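Notas charla -- jueves, bloque pinzas

Saludar, agradecer a Marin Begović (montó el banco). Ir rápido.

Comparativa: controlador Ellis vs Clurkard. 40 intentos por tarea, mismas pinzas. No leer la tabla entera!!

Latencia -- solo mencionar, preguntas al final. 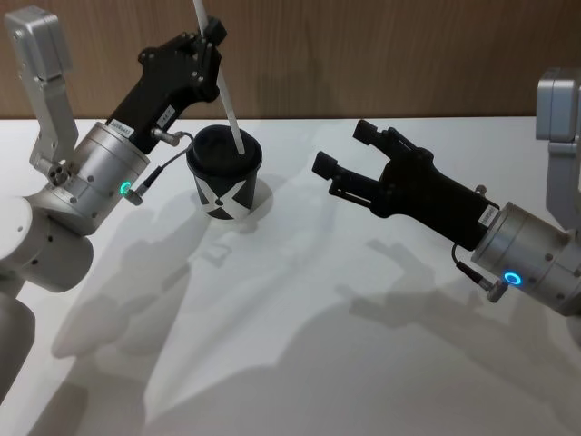 Objetos finos: lo que más nos costó. Fuerza baja o se aplasta. Pinza izquierda cerrada en la pajita blanca, la derecha abierta frente al vaso -- parar aqui un momento. Luego pasar a Neko.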